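The Long Wait for a Helping Hand
Robots can weld a truck door in the dark. Putting away the groceries is another matter, and one small workshop has spent two years finding out why.

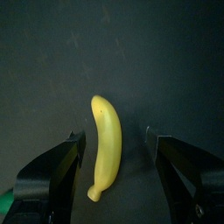 A banana between the fingers of a gripper, seen from the robot's wrist.

My mother kept a list on the inside of the pantry door of the jobs she intended to hand over to the robot when it came. She started it when I was in grade school, and she added to it whenever she was annoyed. Ironing was at the top. Then came the oven, the lunch boxes, the sorting of socks, and, in a different color of ink, "bringing things up from the basement." When we sold the house the list was still there, and I peeled it off and took it home with me, where it lives in a drawer with the takeout menus. None of the jobs has been crossed out.

I brought that list along when I went to visit Londo, which is the name of a small company and also, confusingly, of the machine it is trying to build. The company has the upper floor of a former hosiery mill in Skustcombe, above a shop that repairs vacuum cleaners. You go up an outside staircase, ring a bell that doesn't work, and then knock. Davina Strachan let me in. She is one of the two founders, a tall woman with reading glasses pushed up into her hair, and she read my mother's list standing in the doorway with her coat on.

"Socks," she said. "Oh, your poor mother. Socks are years away."

Strachan spent most of her working life in factories, setting up arms that lifted the same part from the same tray and set it down in the same fixture. She is proud of that work and a bit impatient with people who find it dull. A good line, she told me, is a place where every surprise has been hunted down and removed. The trays are made to fit the part, the part is made to fit the gripper, and a person walks the floor making sure it all stays that way. Her last big job had an arm doing 3000 lifts between one service and the next, and she could go home at night without thinking about it.

Then her father broke his hip, and she moved back in with him for a winter, and she found herself standing in his kitchen with a dish towel over her shoulder looking at the place the way she would have looked at a plant. Where would you even bolt the thing down? The mugs were all different. The drawers stuck. The cat was a moving obstacle with opinions. She started keeping notes, and by spring she had filled a notebook and called Stepan Hutsuliak.

Hutsuliak is the quieter half of Londo. He writes the software, and he also bakes, so there is usually something under a cloth near the kettle (poppy seed roll, on my visit, and very good it was). He had been working on warehouse picking at a firm called Hrynyshyn, where the robots took boxed goods out of bins, and he told me he'd grown tired of boxes.

"A box tells you everything," he said. "You see three corners, you know the rest. I wanted to work on something that keeps a few secrets."

Fruit keeps a few secrets. You may not have thought much about how you pick up a banana, and I certainly hadn't until I spent most of an afternoon beside a robot with one. It's longer one way than the other, so you have to choose your direction. It curves, so the middle of the fruit isn't where the middle of a straight thing would be. It has a stem at one end that looks like a handle and is a poor one. Come at it with two fingers and it makes a great difference whether they close across the thick part of the body or somewhere down toward the narrow end. And if one finger is nearer to the fruit than the other, as it very often is, that finger gets there first and gives it a shove.

You and I fix all of this without noticing. We feel the fruit begin to roll and our hand goes along with it. Londo's gripper has two black fingers and a small camera at the wrist, and the camera has a strange view of the world, all fingertips and tabletop. It sees very well what lies between the fingers and not much else. Something bright green poking in at the corner might be the next item on the list or might be of no importance at all, and the machine has to decide whether to care. Shadows are a trouble, too. Hutsuliak says a soft dark shadow lying along one side of an object has fooled more of his programs than anything else he can name. A program that hasn't learned better will take the shadow for part of the fruit, aim for the middle of the two together, and close off-center.

So they practice. The company's method, which it calls Nurorura after a word Hutsuliak's small daughter made up for "again," is mainly a matter of patience. A person guides the arm through a chore, over and over, putting the object down a little differently each time, and the software tries to work out what all those tries had in common. A new object gets 300 guided tries before the machine is allowed a turn by itself. Strachan did a good share of them herself in the first year, and she says she now dreams from the point of view of the wrist.

I asked her the question I'd come to ask, which is whether a machine can do the housework yet, and she was kind enough to treat it as a sensible one. Some of it, she said, if you'll let her choose which. Floors have been in fair shape for a good while, as long as you pick up the cords. Dishes were solved long ago by a box with a spinning arm in it, and people forget that the dishwasher is a robot because it had the good manners not to look like one. What remains is the carrying and the putting away, the thousand little acts of picking a thing up from where it shouldn't be and setting it down where it should.

In the trades it's much the same. I stopped on my way at a bakery supply house where a machine stacks flour sacks onto pallets all day long, beautifully, and where a young man stands by with a hand truck for the sacks that come in torn. The shop downstairs from Londo has no robots of any kind. The owner there told me he'd be glad of one that could find the screw he dropped. I passed this along to Strachan, who looked pained and said that small screws were worse than socks.

Late in the day they let me have a turn at guiding. There's a handle, and a screen that shows what the wrist sees, and you are told to ignore your own eyes and watch only that. I found it terribly hard! I came down crooked, then too far over to one side, then so slowly that Hutsuliak went and put the kettle on. When I finally had both fingers where I wanted them I was holding my breath like a child threading a needle. I did 20 tries, and I'd be embarrassed to say how many of them Londo kept. By the end I had a good deal more respect for the machine, and for anyone who has ever unpacked a bag of groceries while talking on the phone.

There is the matter of money, naturally. Strachan won't say what a finished Londo might cost, and I think she really doesn't know. She would like it to go first to people in her father's position, who can manage nearly everything in a day except the bending and the reaching, and for whom a machine that did four things dependably would be worth more than one that did forty things now and then. A care home has asked to borrow one next September. She has told them they may have it if they'll promise to be rude about it afterward, in writing.

Her father, I should say, mended well and is back to doing his own dishes. He has been up the outside staircase once to see the arm at work. According to his daughter he watched it for a long time with his hat in his hands, asked whether it could do a pineapple, and was told no.

Before I left I asked Hutsuliak to go down my mother's list and put a mark by anything he thought he'd see in his lifetime. He took it over to the window and was gone with it for some time. He marked the lunch boxes. He marked the oven, then rubbed that out, then marked it again more lightly. Beside the ironing he wrote a question mark, and next to "bringing things up from the basement" he asked me, quite seriously, how many stairs there were and whether they turned. I told him thirteen, with a turn at the bottom – and he wrote that down on the list as well.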